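How to stop elastic from breaking in bead bracelets?
Stefaniia Sirko
I make stretch bracelets for a small craft table at our November market. I bought 33 feet of clear elastic, and already three bracelets came back to me with the cord broken near the knot. The beads are glass, 8 mm. Is my cord bad, or do I tie it wrong?

Ilari Valtonen
Which thickness do you use? For 8 mm glass I would take 0.8 or 1 mm, if it goes through the hole. Before stringing, pull the cord gently several times between your hands. Cord that was not stretched before will become loose later. Tie a surgeon's knot, pull it firmly, put one small drop of glue and leave it overnight before you hide the knot in a bead. Super glue makes the cord hard and it breaks exactly there, so please use jewelry glue. Also check the holes, because a sharp edge cuts elastic very fast.

Pandach86
just buy better cord

Stefaniia Sirko
Thank you Ilari, it was 0.5 mm and super glue, so both mistakes are mine. I will make them again with 0.8. Mixed colors sell best for me, so I start with those.

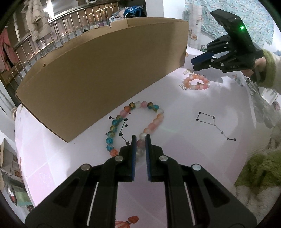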